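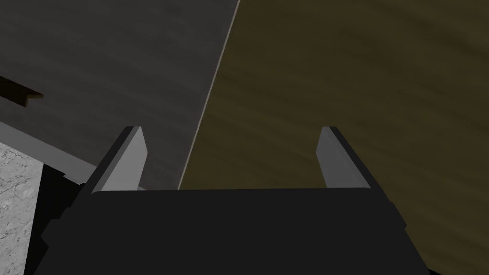 Two fingers, fully open.

I finished Tristumeo last night at an hour I won't admit to, and I have to talk about it! It's the first in what I hope is a long fantasy series by Oratile Le Roux, and it does the thing I love most, where the magic has rules and then the rules start hurting people.

So: Nel is a bell-ringer's daughter in Julldale, a valley town where every promise spoken aloud gets written on the inside of a cave by no hand at all. Break one and you lose a memory. Small promise, small memory. Nel's mother broke a very big one (I'm not saying which), and by chapter 4 she doesn't know her own daughter's name. Nel goes down into the cave to scratch the promise off the wall, and what she meets down there kept me reading straight through 152 pages with my tea going cold.

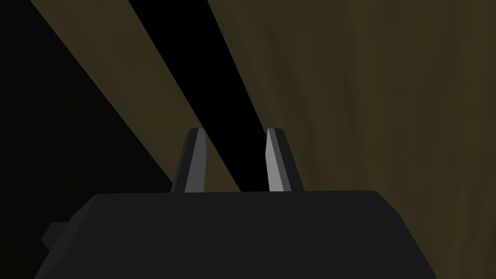

Mereana Cartwright left a comment on my last post to say the middle drags once Nel reaches the Curanex, the drowned court where forgotten people go, and that she skipped ahead to the trial. Mereana, go back! The ferry chapters are where you learn who has been lying. I'll grant you the songs – there are a lot of songs, and one goes on for two full pages.

My other grumble is the map. It shows a northern road that the characters talk about constantly, and then the road stops at the fold. I turned the book sideways looking for the rest of it.
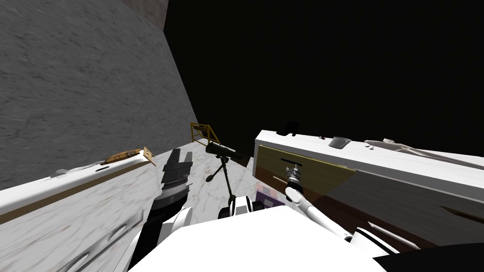

2 min read

What got me in the end was the villain. He has kept every promise he ever made, all of them, and he remembers everything, and he is so lonely. His scene with Nel on the ice in chapter 23 is the best thing I've read since March.

I'm starting it over tonight, songs included. If you've read it, tell me what you think the heron meant, because I have a theory and it's a long one.

We use cookies to improve your experience on this site. Accept | Manage preferences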